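Pestutbridge Folding Voting Booth, Cudness Pattern

Stock no. 374
In stock, ships flat

We have carried voting booths for a long time and this is the one we get letters about! The Cudness pattern was drawn up by Gijs Bakker for a town council race in Sirkham, where the polling place was a narrow church hall and the old booths simply wouldn't fit along the wall. He made the footprint smaller and kept the writing shelf wide, and clerks have been asking for it ever since.

Each unit opens into 3 voting stations. The legs fold out first, then the shelf drops and locks, then the side screens swing up (they click, and it's a very satisfying click). One person can do it without tools. When the polls close, it all goes back into its own carrying case, legs included.
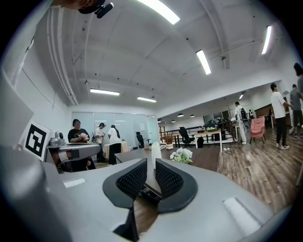 The side screens are taller than on our January model, so a voter standing at the end station has the same privacy as the one in the middle. Several clerks asked for this after a busy primary with a line running right past the booths, and we think it makes a real difference to how people feel while they mark a ballot. Nice and calm!

The shelf has a raised lip at the front so pens don't roll off, plus a clip at the back for the sample ballot or the write-in instructions. There is also a lower shelf kit for voters who use a wheelchair or would like to sit. It fits any of the stations and goes on in a few minutes.

Specifications

Stations per unit: 3
Weight in case: around 12 pounds
Screens: white corrugated plastic, wipes clean
Legs: aluminum, with rubber feet
Price: $497 per unit, case included

Good to know

Bakker light bars fit the top rail and are sold separately. Older Pestutbridge cases will not hold this booth, so please don't try to squeeze it in. Spare feet, clips and leg locks are kept on the shelf here, and we're happy to send them out one at a time.

Ordering for a fall election? Let us know your delivery date and whether your storage room has stairs.

Page updated 14 June 2021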